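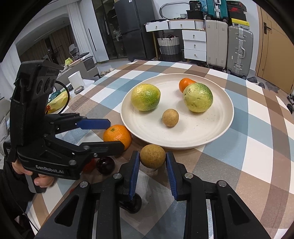

Une mandarine sur la nappe, près de l'assiette.

La corbeille de fruits fait son retour à Rutero

La commune de Rutero a tranché en février : la corbeille de fruits de la cantine municipale, supprimée à l'automne par souci d'économie, sera rétablie. Elle avait été remplacée par une compote en gourde de la maison Grikar, goût « verger », sans que l'on sache jamais lequel.

La pétition lancée par Gladys Pacheco, mère de deux élèves, a recueilli 35 signatures, un chiffre modeste mais supérieur à l'affluence des trois derniers conseils municipaux réunis. Il a fallu six semaines de débats, dont une bonne partie consacrée aux pépins.

Les mandarines seront servies entières. L'opposition réclamait qu'elles soient épluchées d'avance, la majorité a jugé l'enfant de cinq ans capable de s'en charger. « Mon fils démonte la télécommande en une minute, il viendra à bout d'une peau », a plaidé Mme Pacheco.

L'approvisionnement est confié au primeur Liao, place Kirarine, qui promet des fruits mûrs « sauf le lundi ». Les stocks de compote restants seront écoulés lors des vœux du personnel, lequel n'a pas été consulté.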